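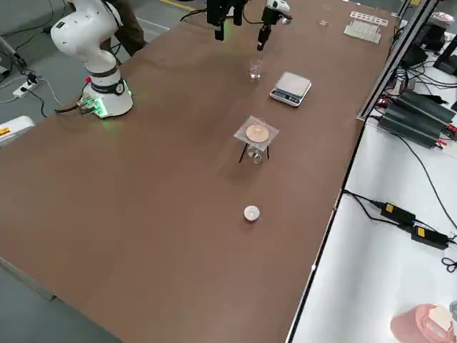
Do short prison sentences stop people offending again? Mostly they don't, going by what I saw as a prison visitor, and a good many people come out worse placed than when they went in.

4 min read

Home Archive Crime and Courts Contact

I visited for four years. The men serving a few weeks were the ones I worried about most. Someone would lose a job and a tenancy over a sentence too short for any course to be offered to him. The education block had a waiting list of roughly 300, so a man with a month left was never going to reach the top of it.

Yolanda Holloway, who ran the resettlement desk, used to keep a list of landlords who would still take a call from her. By the May I left there were 2 names on it.

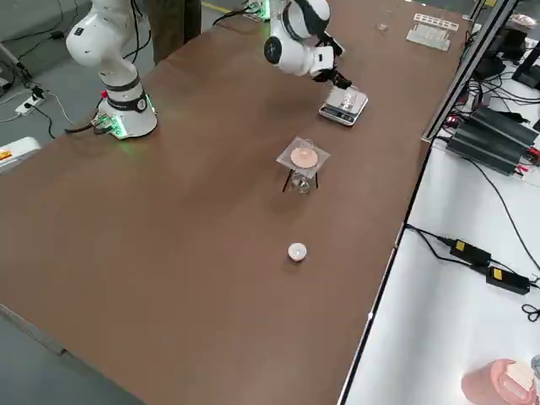
She also had trouble with bank accounts. A man released without one can't easily be paid wages, and opening one took longer than many of the sentences did. Emil Kuster wrote to me after my last post to say community orders have their own failures: missed appointments, supervisors who change every month. I accept that. He had a different officer each time he reported and had to explain himself from the start.

I would still choose the order over the cell for most shoplifting and driving cases. It leaves the rent paid. I'll write about the breach rules next, as a few of you have asked about them.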